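The small table after the holidays

By the end of the holidays, every small table in our town has two lives. In the morning it is for drinks, and in the afternoon it is for building, and in the evening somebody must decide which things stay. I have visited homes in Plullville to see how families share one surface between dishes and toys.
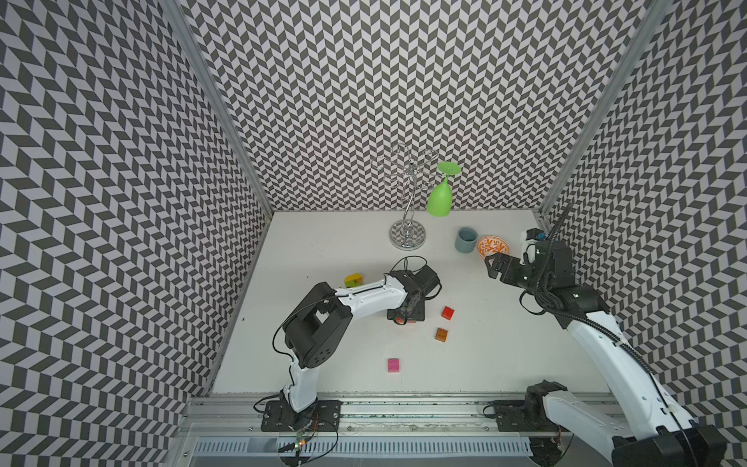 Bowls are the first difficulty. They are pretty, so people like to leave them out, and children like to fill them. On a white table, a patterned bowl toward the back is pleasant to look at even when it is empty, and I would leave it there. Bricks need the middle, where arms can reach from both sides.

A family on Devach Street keeps 1000 bricks in two drawers and brings out only a handful at a time. I thought this was strict. Then I saw how long the children stayed with a few pieces - a small stack, taken apart and made again.

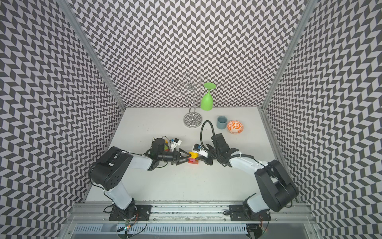 Last changed: Monday, December 26, 2022

The chevron pattern is again in fashion for walls, and it is not an easy neighbor. Strong zigzags in gray and white make thin objects difficult to see. Solid colors do better, and toy bricks in yellow, pink or red keep their shape in front of it.

My own favorite is the glass holder, which many homes received as a present and never used. A chrome one with wire loops takes little space on the table, because the glasses hang upside down above the base. It does not need to hold real glass. A bright green plastic goblet looks cheerful on it, and a grey-blue cup can stand beside the base.
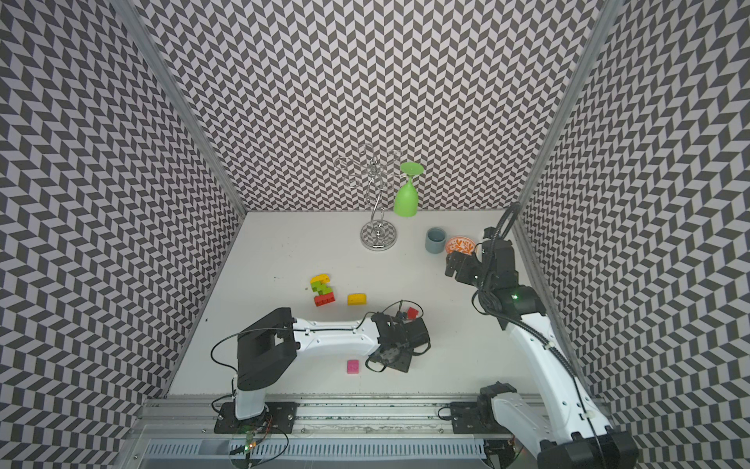 Clearing up without a quarrel

Start with the dishes and carry them away together. After this, ask the children which building may stay until tomorrow. At the Thygesen guesthouse they allow one building per child, and it sleeps on a Pleltent tray by the window.

Joined bricks should be lifted from below, with the whole hand. If you hold only the end piece, as I did, the connection opens and you must apologize to a builder of five years. Yellow on lime green was the combination I met most often this winter.
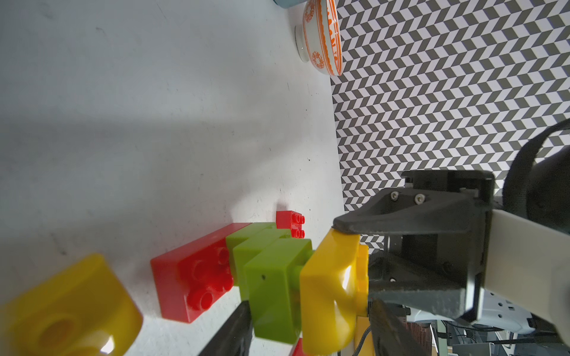 Photos: Plullville Home Pages

White tabletops show scuffs, and I have stopped fighting with them. A soft cloth once a week is enough for me, and in January I will put a felt mat under the bowl.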